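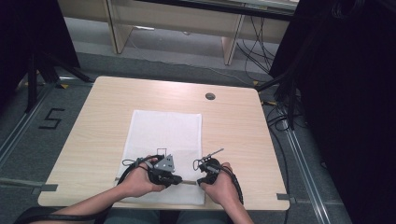
Going to try to get through a full year of not buying paper towels. Posting notes as I go so I remember what worked.

We were spending $34 a month on them in a house of four. I added it up after the September bill and didn't like it.

Bought a bundle of 60 plain white cotton cloths from Quintanilla, the restaurant supply place on the north side. No hems to speak of, but they were cheap.

Where they live matters more than I expected. In the hall closet, no one used them. Moved them to the drawer under the toaster and the kids started grabbing them without being told.

Folding: in half, then in half again. My wife rolls hers. The drawer holds both.

Laundry is one extra load a week, hot, no fabric softener. Softener leaves a coating and then the cloth just pushes water across the counter.

Bacon grease is still a problem. I pour what I can into a can and wipe the pan with old newspaper. Nassoro Bakilana suggested coffee filters. Haven't tried it.

Lost 17 cloths so far. Four went to the garage and came back black. The rest, no idea. Check the car.

Someone asked about windows. Use an old T-shirt, the new cloths leave lint until they've been washed a bunch of times.

Next up is napkins. My mother-in-law is against it.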